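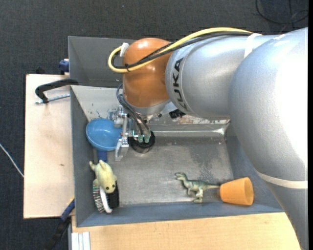 Gray bin with the worn back slope, arm over it.

30/10/2021

A quiet Saturday in the shop, so I finally gave the gray bin the attention I'd been promising it since April. I do have a soft spot for this bin (Lenni Lehtinen calls it the bathtub, and I'm afraid the name has stuck), and it has put up with a lot from us.

The walls are fine. The blue-gray paint on the left side and along the front only wanted a wipe with a damp rag. The slope at the back is another story: small marks, chipped patches, and off toward the right a strip where the paint is worn down to whitish and reddish-brown. I went over that strip by hand, first with the 70 grit, which was too coarse and I regretted it almost at once, then with the 200, much nicer. I stopped there and left the primer for another day, as the Gila tin had a skin on it as thick as pancake batter and I didn't trust what was underneath.

The metal ledge below the strip is still good and shiny, so please don't paint over it when we get that far! Lenni thinks we should do the slope in the same blue-gray as the sides. I'd go a shade lighter, it's easier to find a dropped washer on.

Measured the inside lengthwise while I was leaning in there anyway: 948 mm. The old Tolentino liner mat won't fit without trimming, and I'd like 5 mm of slack at each end so it lifts out without a fight. Knife is in the second drawer, blades are on the shopping list again.

Still to do: new primer, and ask Randance about touch-up paint in small cans.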